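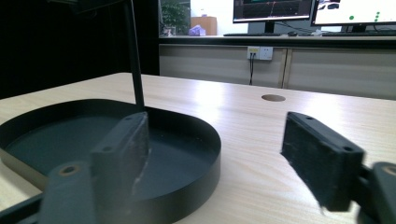
Section 3: Setting up your speaker profile and sending in a talk

Okay, you've got your login for the Berkesmont conference site, so let's get your talk into the system. I've done this for three of our teacher training events now and I still keep these steps open in another tab!

1. Sign in and click My Sessions. If you spoke at Blackwood, your old bio will already be there (please read it over, mine still had a job I'd left).

2. Click New Proposal and pick a format. You get workshop, talk, or poster. I always go for workshop, but Zachary Doucette swears by the poster slot for a first-timer.

3. Type your title. It can be up to 16 words long, and the box simply stops taking letters after that.

4. Paste in your abstract. The limit is 3000 characters with spaces.

Note: paste from a plain text file if you can. Curly quotes from a word processor come through as question marks, and I once sent in a whole abstract on "?can-do? statements" without spotting it.

5. Choose your strand from the list. There are 13 of them, and you can only tick one. If you teach business English to engineers, say, go with the strand your audience would look under.

6. Add your co-presenters by email. Each one gets a link from Plavbridge, the company that runs the sign-up pages, and has to click it before you can go any further.

Caution: don't hit Submit while a co-presenter still shows as Pending. The form will let you, but that person gets dropped from the printed program, and Jacobus Van der Merwe has to add them back by hand.

7. Click Preview, read it through on your phone as well as your laptop, then click Submit.

You'll see a green bar and a reference number. Write the number down! The confirmation email can take a day to show up, and mine went to spam.

You can edit everything except the format until 11 July 2022. After that, send changes to Jacobus with your reference number in the subject line. Room requests and equipment are in Section 4.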